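Student grade, artist grade, and the sticker in between

Every spring the art shops try to sell me a better version of something I already own, and every spring I go and look, so I can't claim much dignity in what follows. This year it was watercolour. Hilent have relaunched their student tubes with new labels and a new phrase, "studio quality", printed where it used to say "student". The price has gone up. The tubes look the same size to me, and feel the same weight, and I wanted to know what I'd be paying for.

I should say where I stand. I've painted for a long time, mostly landscapes, mostly on Sundays, and I sell the odd one at the Flaldale open studios to people who are usually after something for a hallway. I am not a chemist. I don't get free paint from anyone, which will become obvious.

"Studio quality" has no meaning that I can find. "Artist" and "student" don't have a legal one either, but there's at least a rough understanding in the trade. Artist paint has more pigment in it and fewer substitutes. Student paint has more filler, and the expensive colours are replaced by mixtures with the word "hue" stuck on the end. You learn this after your first muddy green and then you know it. A third word in the middle muddles that, and I suspect it's meant to.

So I read the backs of the tubes. The pigment codes are in tiny print under the fold, and if you only take one habit from this blog, take that one. The old Hilent cerulean was a hue made from a phthalo blue and white. The new studio cerulean is a hue made from a phthalo blue and white. The word "hue" has got smaller. Their yellow ochre was a single pigment and still is, and it's a perfectly good yellow ochre, as nearly everybody's is. It is quite hard to ruin yellow ochre.

I bought five tubes anyway and swatched them against what was left of my old ones.
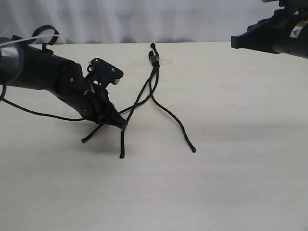 Dorin Pană wrote in to say I was being unfair, and that the new burnt sienna is plainly finer ground than the old one. It settles less, he says, and lifts more cleanly from cotton paper, and he'd pay the difference for that alone. He also thinks I should stop testing on the cheap pad.

He may be right about the sienna. I went back and did it again on proper paper, and the new one does go down more evenly. But my old tube was years old and had been squeezed from the middle, with the cap on crooked, so I don't think it was a fair fight. I'd want two fresh tubes side by side and you can't buy the old one now. Convenient, that.

He's not right about the pad. Most people who buy student paint use it on cheap paper, so cheap paper is where it ought to be tested. When a manufacturer shows you a beautiful granulating wash, look for the small line telling you what it was painted on. It'll be a heavy cold-pressed cotton sheet that costs more than the tube.

On to lightfastness, which is the bit that annoys me. The leaflet says the whole range is "rated for permanence". Rated, fine. A thing can be rated poor. The alizarin crimson in the set has one star out of a possible three, and one star means it will fade if you hang it anywhere you can see it. I put a strip of the old alizarin in the kitchen window in November with half of it covered by card, and the uncovered half is now the colour of weak squash. The new tube has the same pigment code. I've started another strip, but I don't expect any surprises.

If you want a cool red that stays put, buy a quinacridone. Borine do one in their ordinary range, and the tube is small and dull to look at and lasts for ages. It's stronger than you expect the first time, so go in with the tip of a brush and plenty of water. I've used it for skies, roof tiles, foxgloves and one regrettable portrait.

Then there's the granulation medium. Harb sell a little bottle of this and the shop had a card next to it promising "natural mineral texture in any colour". Any colour! I tried it in the phthalo, which is about the smoothest, most stubborn stain there is, and got a smooth blue wash with some faint freckles in one corner. In ultramarine it worked very well, but ultramarine granulates by itself if you leave it alone on rough paper and tilt the board. I have a suspicion that a lot of the lovely swatches online are ultramarine and one of the earth colours, doing what they'd have done anyway.

I don't want to be the person who says it's all a swindle. Some of the dear stuff is worth it. A real cobalt blue does something that I've never got from a hue, a sort of softness at the edges when it dries, and if I could only have one expensive tube it would be that. I've painted the same bit of estuary with both and I pick the real one every time, though I did know which was which. I ought to get somebody to shuffle them for me. I keep meaning to.
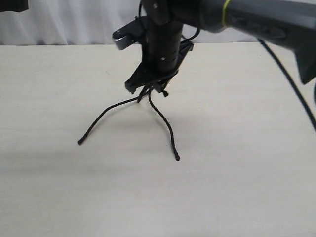
The sets are where I'd be most careful. You get a tin, you get a brush you won't use, and you get white and black, and a ready-mixed green as bright as a plastic frog. Take those out and divide the price by what's left. On the Hilent tin I came out paying more per useful colour than if I'd bought the tubes singly, and the singles were larger. The shop assistant, to her credit, agreed with me and then asked if I'd like a bag.

For anyone starting out, my own list is dull. A warm and a cool yellow, a warm and a cool red, ultramarine, phthalo blue, burnt sienna. Leave the greens alone until you've mixed some bad ones. Ultramarine and burnt sienna will give you every grey you need, from slate to a sort of warm pigeon, and you can stop worrying about Payne's grey, which goes dead on me whatever brand I try. Spend what you saved on paper.

I did a shade card of all this over the bank holiday and I'll scan it once I've found where the scanner lead went. The colours will be wrong on your screen. They're wrong on everybody's screen, and I'd treat any online swatch as a rumour, mine included.

A few people have asked whether I'll be trying the Hilent "heritage" half pans that are supposed to come out later in the year. Probably, yes. The advert says they're made to a 500-year-old recipe, and I'd like to see which recipe has a synthetic turquoise in it. I've written to ask. The reply thanked me for my passion for colour and offered me 10 per cent off an easel.

The new alizarin strip is in the kitchen window next to the old one, half under card, with 29th May written on the back in pencil. I'll leave it up till the winter and post the two together.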